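Gripper shoot-out: the August notes

Home / Workbench / Galleries

I've been promising this page for weeks, so let's get on with it! We had two sets of hand-held grippers in for the summer, one from Levico and one from Fandarwood, and the plan was to run both through the same laundry jobs before we spent any real money. Pravesh Lekota set up the comparison, Nayeli Ocampo kept the log, and I did a lot of the squeezing (my forearm has opinions about that).

We only have one gallery picture up so far. Araceli Mendoza is still sorting the rest, and I'd sooner post one now than sit on the whole lot until winter.

Rules were simple. Every grab gets logged as held, slipped or let go, and whoever is on the grippers doesn't get to argue with whoever is writing. Each set did 68 shirt grabs. Levico held 66 of them and Fandarwood held 22, and before anyone from Fandarwood writes in – yes, we tried the other finger pads, and yes, those went much better. I'll get to that.

Shirts were the job I cared about most. Towels are thick and forgiving and you can be pretty sloppy with them, but a T-shirt folds up on itself the second you look away, and then you're hunting for an edge you can pinch without taking three layers along with it.

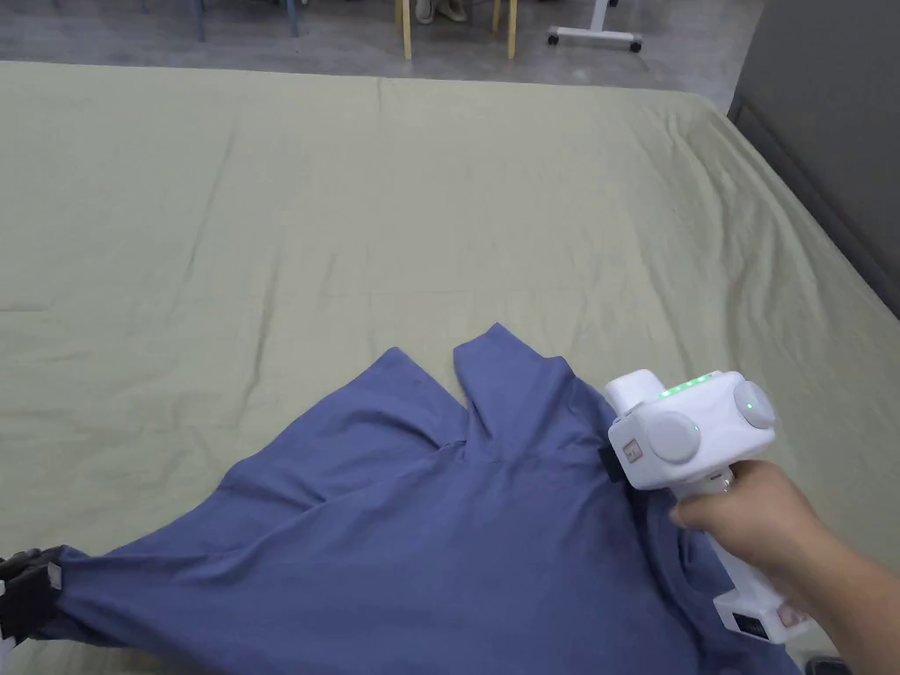 T-shirt job on the green sheet, one gripper on the neckline side and the other on the far corner. Look at those folds between the two jaws!

What I want out of a grab like this is one fold, held firmly, close to where I aimed. Faustino Serrano likes to go in steep and press down into the mattress first, and on a soft bed that works nicely. On a hard table I come in lower and let the cloth ride up into the jaw. We argued over this for most of an afternoon and I still think we're both right.

A few things from the log while I'm here:

Finger pads matter more than I expected. The ribbed Fandarwood pads skated over thin cotton, and the soft ones Araceli dug out of the box the next morning grabbed it first time. I wish we'd started with those.

Weight matters late in the day. At ten in the morning I couldn't have told you which set was heavier. By four I could, and so could my wrist.

Trigger feel is a matter of taste. Pravesh wants a long pull so he can close slowly, Nayeli wants it short and snappy. I'm with Nayeli, mostly out of impatience.

Next up is the Bermúdez wrist mount, which takes either set of fingers, and then a run of pillowcases over at Drodatgate if they can find us a bed. We've set aside 900 dollars for spare pads and cables, and I fully expect the cables to eat most of it.

More pictures when Araceli is done sorting. If you've had good luck with thin cotton, drop me a line and tell me which pads you used.

– Fulgencio Maldonado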